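# Two Grippers, One Pile of Laundry

Jul 8, 2025

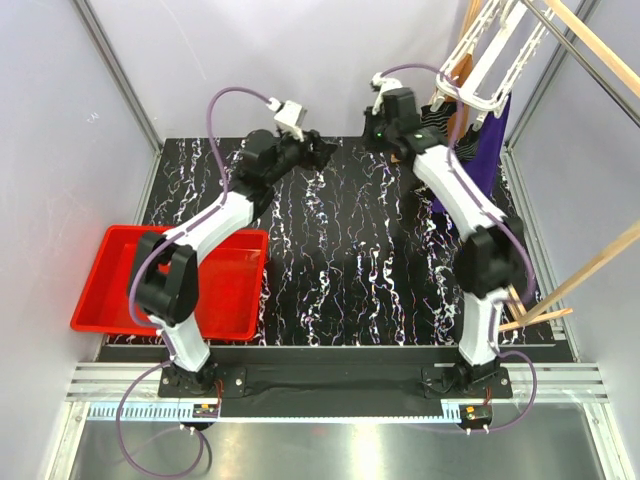
*The left gripper with a piece of black fabric, in the test cell at Katwood.*

Vimala Murthy has compared grippers for cloth handling since she joined Katwood. When I visited her, she began with a complaint about fingertips.

"The catalog gives you the force," she said. "It does not give you what happens with a thin sock."

Her team tried two sets of fingertips on the same pair of arms. The first set, from Manzano, is hard and narrow. The second, from Hundico, is softer and has a wider pad. Each set had to do 3,000 grasps on shirts, towels and small pieces of fabric.

"With the narrow tips we could take one layer from a pile," Murthy said. "With the wide ones we often took two. But the wide ones did not lose the cloth during a fast move, so I cannot say simply that one is better."

Changing the tips takes her colleague Hauke Kleinschmidt 36 minutes, and most of that time goes to calibration. He would like it to be shorter. "The screws are nothing," he told me. "Then I must check the wrist camera again, and dark cloth on a dark table is difficult for it."

I asked why they keep the cameras on the wrists. Murthy answered that they also tested one higher position, but the arms covered the cloth too often. At the wrist the view is small, and it is close to the fingers.

The controller is still an open question. They run each arm at 30 commands per second, and Kleinschmidt wants to try a faster setting with the Manzano tips in the next round. Murthy prefers to repeat the towel tests first.

"We disagree on this since two weeks," she said, and went to look for more towels.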